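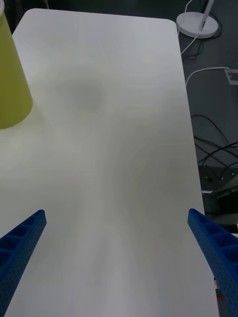 캡스톤디자인 > 결과보고서 > 서비스로봇

가정용 집안일, 기계가 어디까지 되나 (중간 정리본)
작성: Prapai Hemmin, Madalena Quintela

1. 목적
설거지 후 컵 정리, 식탁 치우기 같은 일을 로봇팔이 혼자 할 수 있는지 확인. 원래는 빨래 개기까지 하려고 했는데 8월에 범위 줄임. 천은 너무 어려움.

2. 방법
과제는 2개. (가) 엎어진 컵 집어서 옮기기 (나) 컵 바로 세우기. 과제당 50회, 합계 100회. 한 번 시도할 때마다 컵 위치 바꿈. 성공 기준은 떨어뜨리지 않고 목표 지점에 놓는 것. 손으로 살짝 도와준 건 전부 실패 처리함. 제어 코드는 Gosselin 팀 것을 받아서 수정했고 기록 정리는 Wivton으로 함.

3. 결과
(가)는 대체로 됨. 사람보다 한참 느림. 컵이 식탁 가장자리에 가까우면 손가락이 들어가는 각도가 안 나와서 컵을 밀어버리는 경우가 많았음. (나)는 50회 중 8회 성공. 컵을 돌리는 중에 미끄러지는 게 제일 큰 원인. 엎어진 컵은 위가 좁고 아래가 넓어서 잡는 높이가 조금만 달라져도 결과가 바뀜. 세게 쥐면 위로 빠져나감.

손목 카메라만으로는 거리 판단이 애매함. 흰 상판에 조명이 비치면 컵 테두리를 놓칠때가 있었음. 조명 각도 바꾸니까 좀 나아졌는데 제대로 비교 실험은 못함. 시간 부족.

4. 현장 쪽 얘기
매장 업무도 비슷한지 보려고 Stoltex 물류 담당자분과 통화. 같은 모양 상자 옮기기는 쓸 만한데 진열대 정리는 아직 사람이 다 한다고 하심. 물건이 매번 다르게 놓여 있어서. 우리 결과랑 방향이 같음. Flarkik 매장 방문은 일정이 안 맞아서 취소됬음.

5. 정리
정해진 물건을 정해진 자리로 옮기는 건 가능. 뒤집기, 세우기처럼 손목을 많이 쓰는 동작은 아직 집에서 맡길 수준 아님. 식탁 하나 치우는 데 옆에서 사람이 계속 봐야 하면 그냥 사람이 하는 게 빠르다는 게 우리 둘 의견.

6. 남은 일
- 손가락 안쪽에 고무 패드 붙여서 (나) 다시
- 컵 종류 늘리기 (손잡이 있는 것 포함)
- 실패 영상 분류, Madalena 담당
- 표 1 숫자 재확인. 합계가 안 맞음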